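News > Press Releases > Service and Maintenance

Zukham Publishes Pad and Fastener Routine for the Tusex Hand-Held Gripper

Two-fingered tool gets a written care schedule, some time after its users began asking for one
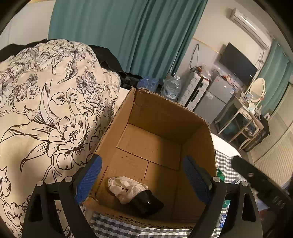 Users had told the company more than once that the old instructions, a single page reading "inspect regularly," left them to decide what regularly meant, and that they had decided it meant when something fell off. A reply from Alaoui, printed in the user bulletin in July, went further: the pads on one tool had been changed so late that the new ones made the operator think the springs had been replaced too.

Zukham today released a full setup and care routine for the Tusex hand-held gripper, covering the finger pads, the finger plates and their fasteners, the camera mount and the pivot. The routine applies to every Tusex now in use and needs no new parts beyond the pads themselves. It replaces the single page, which the company describes as having been easy to store.

The Tusex is carried and squeezed by a person while its camera records what the fingers do, and the recordings are used to teach robot arms the same job. It therefore leads a harder life than the arms it teaches. An arm stays bolted to a bench. A Tusex goes into cardboard boxes, laundry, kitchen drawers and the gap behind the sofa, and comes back with lint in it.

Lint is where the routine begins. The textured face of a pad holds cloth well for the same reason it holds everything else, and a pad packed with fibers will let a sock slide while looking perfectly healthy. Operators are asked to brush both pads along the grain of the texture at the end of each session, then wipe them with a cloth dampened with plain water. Alcohol wipes should stay in their packet. They leave the pad shiny, and a shiny pad is a decorative item.

Pads are now changed in pairs after 200 hours of use or at the first sign of a lifted corner, whichever comes first. Changing only the worn one is a popular economy – it produces a tool that grips politely on one side and firmly on the other, and the recordings show the object turning a little every time it is picked up. The old adhesive must be removed completely before the new pad goes on. Zukham recommends a plastic scraper and 30 minutes under light clamping before the tool is used again. The company is aware of what people currently use instead of a clamp, and would prefer they stopped standing on it.

The second part deals with fasteners. Each finger is built from flat plates, and a loose plate announces itself as a faint click that most operators put down to the object being handled. The check is simple: hold the tool by its body, open the fingers fully and press sideways on each fingertip. If a tip moves, tighten the screws at the top of the finger first and work downward, a quarter turn at a time, going over the whole set again at the end. Thread lock is permitted in small amounts. Past repairs have arrived at the service bench with enough of it to hold a door shut.

After any work on the fingers, the tool must be set up again before it records. The operator closes the fingers on the supplied gauge block, confirms that both pads meet it flat, and runs the opening and closing check in the Vosatum software. Vosatum compares the finger travel with the stored values and reports a pass or a fail. A fail after a pad change nearly always means adhesive left under one edge. Running the check again without touching anything, a method with a loyal following, gives the same result.

The camera gets its own short section. Its lens is cleaned before the session, and its mount is checked for play afterward. If the mount has shifted, the operator repeats the full calibration and marks the last recordings for review. Guessing the old angle and tightening the screw is discouraged in bold type.

A log sheet comes with the routine, with space for pad changes, fastener checks and calibration results. Entries made from memory at the end of the month should be marked as such.

The routine is available now to all Tusex users through the Zukham service desk. Replacement pads are sold in packs of 2 under part number 610, with the plastic scraper included. Tools with bent plates or a worn pivot should be returned to the service bench, preferably with all their screws, in a bag if they are no longer attached.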